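Wokero table-sorting kit: the long review

Thursday, January 2, 2025

I have read a lot of brochures for robot arms that promise to tidy up after people, and the one for the Wokero kit is no worse than the rest. It says the kit will handle "everyday tableware in everyday arrangements". It says setup takes an afternoon. It says you don't need to be an engineer. I went in doubting all three, and I'd say I was right to doubt two of them.

The kit is sold by Pratimance as a package: software, a set of stored routines, a phone support line and a big box of coloured plastic dishes to practise on. The arm is priced separately and most buyers will already have one. You pay a yearly fee, and the fee is the part I keep coming back to. At 700 pounds a year it costs more than our dishwasher did, and the dishwasher doesn't need a login.

Setup first. The manual wants a plain, dull cloth on the table, in one dark colour, with nothing on it but the dishes. Fair enough for practice. I'd like to know how many cafés or school kitchens have tables like that. You then run a calibration, which the manual calls "short" and which took me 40 minutes, most of it spent waiting for a progress bar that went backwards twice. The afternoon turned into a day and a half.

Then you pick a routine. There are routines for nesting, for clearing and for sorting by colour, and the names are at least honest about what they do. I spent most of my time on nesting, since putting one dish inside another is what anyone clearing a table does without thinking.
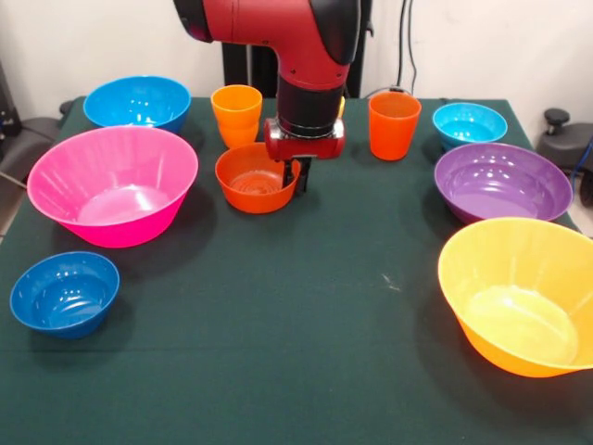
My main complaint is with the word "everyday". The practice dishes are bright, light and stiff, and each one is a different colour from its neighbour, or near enough. A child could sort them. I don't say that to be rude about the arm; picking up a thin rim from above is hard, and a gripper with two straight fingers has little to work with. But our own crockery is white, heavy and chipped, and the kit has no routine for it. I rang the support line to ask. I was told that heavier dishes are "on the roadmap" and that a firmware update was due in August. I have heard that sort of thing before from people selling printers.

The speed setting deserves a mention. It comes set to level 2, and the scale goes up to 6. The brochure video is plainly not running at level 2. I tried the higher levels and went back down again, mainly because I didn't like being near it. Anyone thinking of this for a room with the public walking through should read the safety pages before the price list.

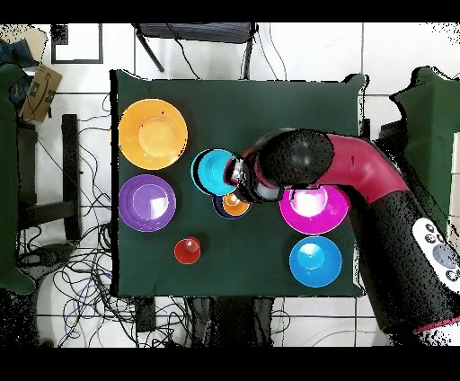 Cables are the other thing the brochure leaves out. Before you buy, think hard about where yours will run and who will be walking over them. Pratimance sells a floor cover as an extra, and I think it ought to be in the box. The same goes for the wall bracket, the spare finger pads and the printed manual, all of which cost more on top. By the time you've added what you need, the headline price looks rather silly.

To be fair to it, a few things are good. The control screen is clear and the text is large enough to read from a normal standing distance. Stopping a routine halfway is easy, and starting it again doesn't mean going back to the beginning. The support people in Clustthorpe pick up the phone, and they don't read from a script. When I told one of them that the colour sorting menu made no sense, he agreed with me – then he explained it, and it made slightly more sense.

I also looked at the rival package from Van Wyk, though only for a morning, so take this lightly. It's uglier on screen and the manual is badly translated, but you buy it once and own it. There's no yearly fee. It has fewer routines, and I didn't miss the ones it lacked.

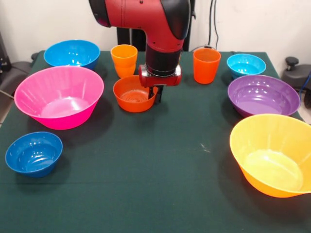

Gripper down at the rim of the small orange bowl, with the larger bowls set out around the table.

Who is the Wokero kit for, then? A college with an arm standing idle and a teaching budget to spend might get good use out of it. Students could learn a fair bit from the routines, and the practice dishes are cheap to replace. For anyone who wants dirty cups cleared off tables, I can't recommend it. There is nothing in the manual about food, liquid or cutlery, and when I asked about cutlery there was a long pause on the line.

If you're tempted anyway, ask for the monthly trial. It isn't listed on the price page, but they'll give it to you if you ask twice. Take your own plates along to the demo, and get the cost of the extras in writing before you sign.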